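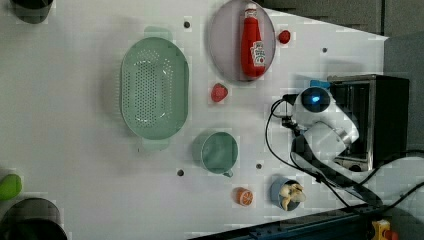
People get used to a kitchen by handling what is in it, Piroska Jakab told guests at the opening of the Clelard Home Skills Rooms, and a colander or a mug will often teach more than a printed sheet.

CLELARD, April 2024 – Jiltar Home Learning today announced the opening of the Clelard Home Skills Rooms, a place where adults and families can practice the ordinary tasks of running a home. The rooms are open to people setting up a first household, people returning home after a long stay in care, and relatives who help them.

The program starts at the table. Participants work with a set of common kitchen pieces on a plain white tabletop: a mint-green colander with a handle at each end, a round plate with a raised rim, a teal-green mug and a small blue cup. A red ketchup bottle and play food, including a strawberry and an orange slice, complete the exercise. Play food is used in the first sessions so that the same task can be repeated as often as a participant wishes without waste.

Each table session has a simple goal. A participant may be asked to clear the surface, to gather the food into the colander, or to set out a plate and a cup for one person. Later sessions move to real food, washing up and putting away. Staff do not time the work, and there is no test at the end of the course.

Jiltar designed the course after a trial in November, in which 30 households took part. Comments from the trial led to several changes. The tables were given more clear space on all sides, the written instructions were cut to a single page, and the first session was made shorter. Households also asked for more practice with the fixed parts of a home – handles, latches, taps and switches – and a second part of the course was added to meet that request.

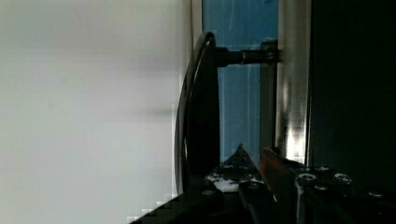
Fermín Ojeda asked at the opening whether a participant with a weak grip would be able to take the second part of the course, and was told that it may be taken at any pace and with a helper present.

The second part deals with doors and windows. The fittings chosen for it include a black curved lever handle on a dark mounting base. Participants learn to find a comfortable hand position, to turn a lever without twisting the wrist more than they need to, and to check that a window or door is fully closed before leaving a room. The session also covers airing a kitchen while cooking and what to look for when a handle becomes stiff.

Course places are free of charge. The full course is made up of four sessions, which may be taken together or one by one. Groups are kept small, and a quiet session is held each week for those who prefer to work with fewer people in the room. Course notes are available in English and Spanish, and large-print copies may be requested when booking.

Funding for the first year has been provided by the Ríos Fund for Home Learning. The grant covers 100 course places, staff training and the replacement of worn kitchen pieces. Applications for the first term are now open. Organizations that wish to refer a participant should use the same form as individual applicants and should note any help needed with travel.

About Jiltar Home Learning
Jiltar Home Learning prepares courses and practice materials for everyday tasks in the home. Its work covers cooking, cleaning, storage and basic household safety.

Bookings and press inquiries
Clelard Home Skills Rooms, Room 101
Requests for interviews or visits should be made in writing to the Jiltar press office.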